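Teaching by Hand: Notes from the Tabletop Project
2018-04-03 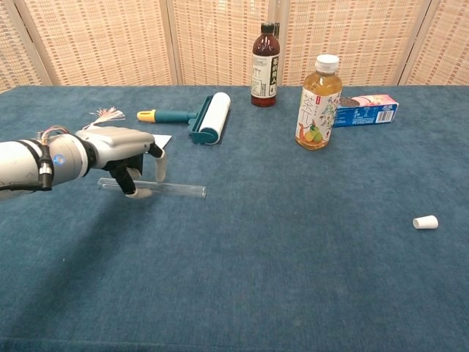 The tabletop group has moved on from blocks and foam shapes to the sort of things people keep in a bathroom cabinet or a kitchen drawer. Iona Mackay chose most of the new objects, and her only rule was that they should be cheap to replace. Bottles, cartons and a lint roller are on the list, along with a glass tube that has given us more to do than the rest put together.

For readers who missed the February issue, the project is about showing a robot a task and having it learn from what it was shown. We do the showing in two ways. In the first, a person takes hold of the arm and moves it through the task while the joints are slack. In the second, the person wears a glove and the robot hand follows along from across the room. Each run is saved with the joint positions and the video, and we call one saved run a demonstration.

Moving the arm directly works well for reaching and for putting things down. It works poorly for the fingers. You need one hand to carry the forearm and the other to bend the fingers, and by then you are leaning over the table and blocking the view. Since February we have used the glove for anything that involves a grip, and kept the direct method for practice and for checking that the arm can get to a spot at all.

The glove software is Flaren, which we now run in its slower mode. Hamish Farquharson spent two weeks on the thumb. People's thumbs differ more than their other fingers do, and a thumb that sits a little too far in on the robot will roll a tube away before the other fingers arrive. Each operator now does a short calibration at the start of a session: open hand, fist, then thumb to each fingertip in turn. Please do all of it, even if you were the last person to wear the glove.

The tube task is simple to say. Pick up the tube from the cloth, lift it clear, hold it, and put it down again. Operators find it hard for a few reasons. The tube is clear, so it is difficult to see on the monitor against the cloth. It rolls. And there is no sense of touch through the glove, so you judge the grip by watching the finger pads. Iona suggests bringing the fingers down on both sides first and closing only when they are low enough, and the newer operators have had better results doing it her way.

We have 90 demonstrations of the tube task that we are willing to train on. Others were set aside, mostly for long pauses in the middle. A pause does no harm to the tube, but the robot learns the pause as well. If you lose your place, stop the recording and start over.

A few points on how we record, as we have had questions:

Leave the other objects on the table. The robot has to learn which one to go for, and a bare table teaches it very little about that.

Move things between runs. Turn the bottles, swap their places, shift the tube. The labels should not always face the same way.

Keep to one operator for a full set, then change over. A set takes some 3 hours with breaks.

Write down failed grips in the log. They are useful to Hamish even when they are not used in training.

Training runs go on the Brorneo machine overnight. The first model from the tube set reaches the right place most of the time and closes too early. Hamish thinks this comes from the older demonstrations, made before the thumb was fixed, and he is training again without them. We will report on that in the next issue.

The McIver room is booked for the group every afternoon this month. Anyone on staff who would like to try the glove can put their name on the sheet by the door. You do not need any background, and left-handed people are welcome to try, though the robot hand will still be on the arm as it is now. Sign up with Iona if you want to do a full set.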